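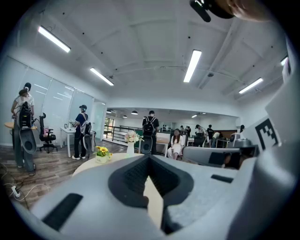 Holiday Opening Hours in Hemurstead: A Visitor Information Project
Final report, Tourism and Events Management
Bouchra Naciri
Submitted Sun 18 July

1. Background

Hemurstead gets most of its winter visitors in the last two weeks of December. They come for the lantern walk, the choir evenings and the indoor market at the old grain hall. Many stay for several nights and find that a lot of the town closes once the lantern walk is over. Restaurants shut early, the museum keeps its own calendar, and the bus to Adwood runs on a Sunday schedule that is posted only at the station.

The aim of this project was to find out how easy it is for a visitor to learn what is open during the holiday period, and to draft a single page that the town could put online and hand out at hotel desks. The project did not look at how many visitors come or how much they spend. Those questions were covered by a group in the year above.

2. Method

I made a list of businesses and attractions within walking distance of the main square and looked up their holiday hours in three places: their own website, a map search, and Stikura, the local listings site. I then called or visited each one and asked for the hours directly. The answer I got from a person was treated as the correct one.

I also put a short online survey in the town newsletter, with help from the newsletter editor. It asked people who had hosted guests over the holidays what their guests wanted to know and where they looked. The survey was open for 14 days and received 617 responses, much more than I had planned for. The open comments took longer to sort than the rest of the project put together.

Four hosts agreed to a longer conversation. Two run guesthouses, one rents out a room, and one has family staying every year.

3. What visitors ask

The most common question in the survey was where to eat on December 25. After that came questions about buses, parking for the lantern walk, and whether the market takes cards. Church service times were lower on the list than I expected, but the hosts with older guests said they get asked about them every day.

Hosts mostly answer from memory. One guesthouse keeps a handwritten sheet by the door and updates it each year by walking around town and reading the notices in the windows. The owner lent me her sheet from last winter. It was more accurate than any of the online sources.

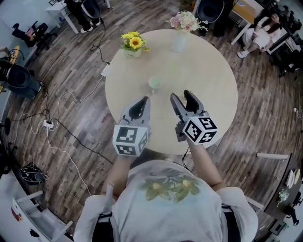
Several comments mentioned the same problem with food. Guests assume that a place with its lights on is open, walk across town, and find a private party inside. The Karabulut bakery came up often as the one place people could count on for breakfast, and the bakery confirmed that it opens every morning of the holiday period except December 25. Its website said it was closed for the whole week. The staff did not know that the notice was still up and took it down the same afternoon.

4. Accuracy of the sources

Business websites were correct for regular hours and poor for holiday hours. Many had no holiday information at all, and a few still showed dates from an earlier year. Map search results usually had a warning that holiday hours might differ, with no further detail. Stikura was good for events such as the choir evenings and the market, which organizers enter themselves. It was weak on shops and restaurants.

The bus schedule was the hardest to check. The printed version at the station had been changed by hand, and the online version matched neither the old print nor the new one. I used the times given to me over the phone and marked them as unconfirmed in the draft page.

5. The draft page

The page has 3 sections: food, getting around, and events. Each section is arranged by day, starting with December 23, so a guest can read down to today and stop. I tried an earlier layout arranged by type of business, and the hosts did not like it. They said guests ask "what can we do tomorrow," and a list of cafés with symbols next to them does not answer that. 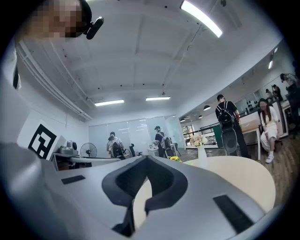
Photo: Bouchra Naciri

The printed version fits on one sheet, folded. Phone numbers are included for restaurants only. Walking times are given from the main square, which most people can find. I left out the Adwood sledding hill in the first draft and put it back after two of the hosts asked for it, with a note that there is no evening bus back.

6. Problems and limits

The survey went to newsletter readers, so it reflects people who live in town and already follow local news. Visitors themselves were not asked. A repeat of the project should include them, ideally at the market, where there is a place to sit down.

I was also working in summer, when few businesses have decided on their winter hours. Some gave me last year's hours and told me to assume they would be the same. Almost a third asked me to call again in November. These entries are shaded gray in the draft.

7. Next steps

The newsletter editor has offered space for the page in the first December issue. Before that, the gray entries need to be called again and the bus times confirmed in writing. Stikura has asked for a copy of the day-by-day layout and may add restaurant hours to its holiday listings. The source file and the call list are stored in the department's shared folder under the course name.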